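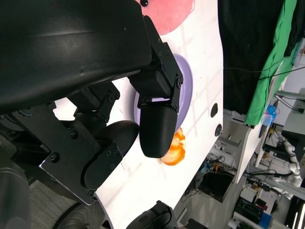

Purple plate, white table

Vitamin D dose for a parent over 70?
Posted Apr 1, 2026

brallska_kit: My mother's blood level came back low in October. Her doctor put her on 2,000 IU a day, and the pharmacist suggested taking it with the largest meal. Does timing matter?

pillai207: Somewhat. It is fat soluble, so absorption is better with food that contains fat. Morning or evening makes no difference that I know of.

wosville_rn: Agree on food. Was calcium checked in the same draw? If she also takes a calcium tablet, add up both labels. Multivitamins usually contain D as well.

gronosport: I would skip the pills. Sun and oily fish cover it.

pillai207: Not reliably at that age. Skin makes less of it, and winter sun at northern latitudes does very little.

gronosport: My father never took any and his levels are fine.

wosville_rn: One person's labs don't set her dose. She has a measured low value and a prescription.

brallska_kit: Calcium was normal. Her multivitamin has 200 IU, which I had not counted. Retest is in 2 months. I'll ask whether to keep both.

wosville_rn: Bring the bottles to the appointment.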